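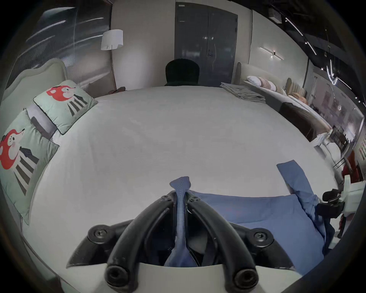
Abb. 5: Blaues Tuch auf einem Bett.

4.2 Farbe und Textil in der Schlafraumpräsentation

Die Auswertung der Hausordner des Möbelhändlers Greslow zeigt, dass die textile Ausstattung der Musterzimmer lange Zeit nicht zentral geregelt war. Bettgestelle, Matratzen und Leuchten wurden über die Einkaufsabteilung in Stotisden disponiert und mit Artikelnummern geführt. Decken, Kissen und Überwürfe erscheinen in denselben Unterlagen meist nur als Sammelposten unter der Bezeichnung "Dekoration". Für die Rekonstruktion der Farbgestaltung ist diese Quellenlage ungünstig. Sie wurde daher um Gespräche mit Beschäftigten der Filialen und um die Rückläufe der Kundenbefragung ergänzt, aus der 2108 auswertbare Bögen vorliegen.

Die Befragten sollten angeben, woran sie sich nach dem Rundgang durch die Schlafraumabteilung erinnerten. Die Antworten wurden frei formuliert und anschließend mit dem Kodierschema Makris erfasst, das sieben Kategorien unterscheidet (vgl. Abschnitt 3.1). Farbige Textilien wurden deutlich häufiger genannt als Holzarten oder Beschlagformen. Auffällig ist ferner, dass viele Befragte die Farbe eines Stoffes sicher benannten, über den zugehörigen Gegenstand jedoch im Unklaren blieben: Decke, Überwurf und Tuch wurden in den Antworten vielfach gleichbedeutend verwendet. Bei der Kodierung wurden diese Nennungen zusammengefasst. Eine getrennte Auswertung hätte eine begriffliche Genauigkeit vorausgesetzt, die das Material nicht hergibt.

Helle, gebrochene Weißtöne werden in den Gesprächen mit den Beschäftigten überwiegend als neutraler Grund beschrieben. Sie gelten als verträglich mit nahezu jedem Bettgestell und erleichtern den Austausch einzelner Elemente während der laufenden Saison. Dem steht der höhere Pflegeaufwand gegenüber. In der Filiale Grasard wurde die Bettwäsche der Ausstellungsstücke nach Auskunft der Abteilungsleitung alle 30 Tage gewechselt, bei stark frequentierten Zimmern auch früher.

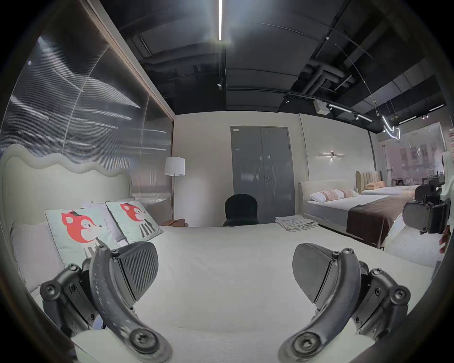

Der Wechselrhythmus war zugleich Gegenstand innerbetrieblicher Auseinandersetzungen. Die Verkaufsleitung drängte auf kürzere Abstände, die Logistik verwies auf begrenzte Lagerflächen und auf die Kosten der Reinigung. In den Protokollen des Monats Oktober wird die Frage in jeder Sitzung erneut aufgerufen und ebenso oft vertagt. Eine verbindliche Regelung findet sich erst in der Hausmitteilung vom 8. November 2021, die den Filialen einen festen Grundbestand an Wäsche zuweist und die Farbwahl der Überwürfe der jeweiligen Abteilungsleitung überlässt.

Adams (unveröffentlichtes Manuskript, S. 30) deutet diese Mitteilung als Ausdruck einer allgemeinen Dezentralisierung. Themba Adams stützt sich dabei vor allem auf die Organigramme des Unternehmens. Die hier herangezogenen Protokolle legen eine engere Lesart nahe: Übertragen wurden Entscheidungen von geringem finanziellem Gewicht, während Einkauf und Flächenplanung weiterhin in Stotisden verblieben. Ob die Filialen den neuen Spielraum nutzten, lässt sich nur für Grasard prüfen. Dort sind fünf Bestelllisten erhalten -- alle handschriftlich ergänzt, zwei davon ohne Unterschrift --, in denen blaue und graue Töne überwiegen.

Für das gepolsterte Kopfteil, das in den Befragungsbögen als eigenständiges Merkmal wiederkehrt, ist die Überlieferung besser. Es wurde als Teil des Bettes bestellt und ist damit in den Artikellisten nachweisbar. Die Nennungen verteilen sich ungleich auf die Altersgruppen; jüngere Befragte erwähnten häufiger die Form, ältere häufiger den Bezugsstoff und dessen Pflege. Der Zusammenhang bleibt auch dann bestehen, wenn die Bögen ohne Altersangabe der jeweils größten Gruppe zugerechnet werden. Die entsprechenden Kreuztabellen sind im Anhang wiedergegeben, die Abweichungen zwischen den Filialen werden in Abschnitt 4.3 behandelt.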